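Painting a north-facing room: am I crazy to go dark?
Reading time: 2 minutes

velholm_attic wrote:
Hello everyone, long-time reader and first-time poster. We moved into a drafty old place in Grorton last October and the back room has been a sad sort of beige ever since. It faces north, gets maybe two decent hours of light, and my husband wants white. I want color! I've gone through 20 sample cards and I'm no closer than I was when I started. Has anyone gone really deep in a room like that and been happy afterward?

Myrto Galanis wrote:
Oh, do it, do it. I painted my north-facing dining room a dark green six years ago and I still stop in the doorway some evenings just to look at it. White in a room with no sun goes gray on you, and then you spend the winter buying lamps. Pick the color you keep going back to and put it on all four walls – the ceiling too, if you're feeling brave.

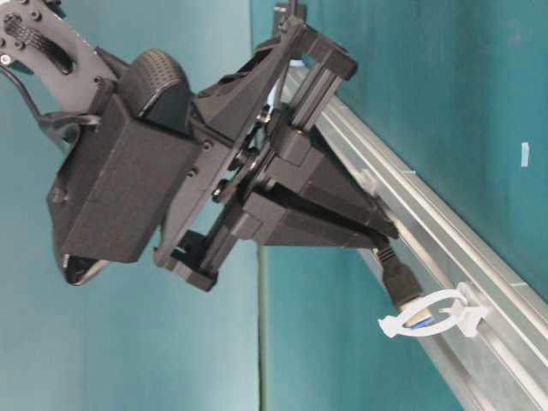 skamel_road wrote:
I'd go a bit slower than Myrto, with all respect to her dining room (which sounds lovely). Dark paint shows every bump and roller mark, and old plaster has plenty of both. My vote is for two strengths of one color. A pale teal beside a deeper, more saturated one, with a thin dark line where they meet, is very much what I'd try in your back room. You keep some lightness that way, and you still get a color you can sink into. Put the deep one on the wall you face when you sit down.

Myrto Galanis wrote:
We'll have to disagree, dear. Two-tone rooms always look to me like somebody ran out of paint. But you're right about the plaster, and I did spend a whole week filling and sanding before I opened a can.

ivanov34 wrote:
Whatever you choose, paint a big piece of card and move it around the room for a few days. Those little sample cards are useless. And ask for 4000 K bulbs if you want the teals to stay fresh in the evening, as the warm ones turned mine a muddy green.

velholm_attic wrote:
You are all so kind! My husband has read the thread and says he could live with teal on one wall, so I'm off to buy card and a sample pot before he changes his mind.

Contact the moderators | Copyright remains with the posters | Back to top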